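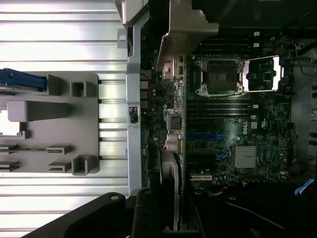
Plernilari_user
Has anyone used the Evach teardown kit on mixed PCs? We strip 40 a day. Older Dell boards have lift-up load plates on the CPU socket, and the demo only covered pulling drives.

Valderrama 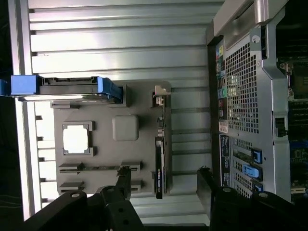
Evach fingers are $200 a pair and wear at the tips. Get the parts tray printed before you teach anything. Ours holds the drive by its blue clip, with the card upright beside it.

fokville_bench
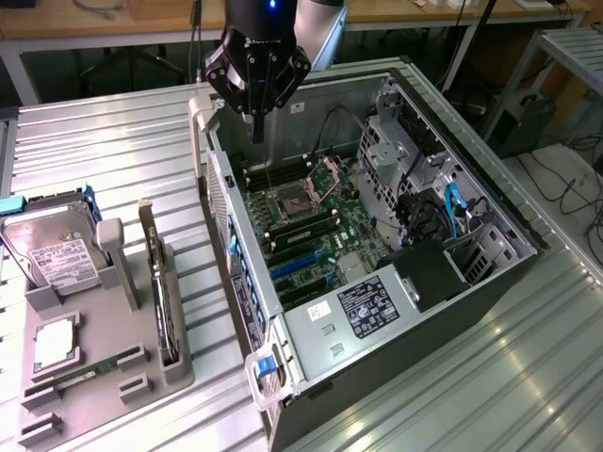 Does the kit include the tray? It's a separate order, 6 weeks.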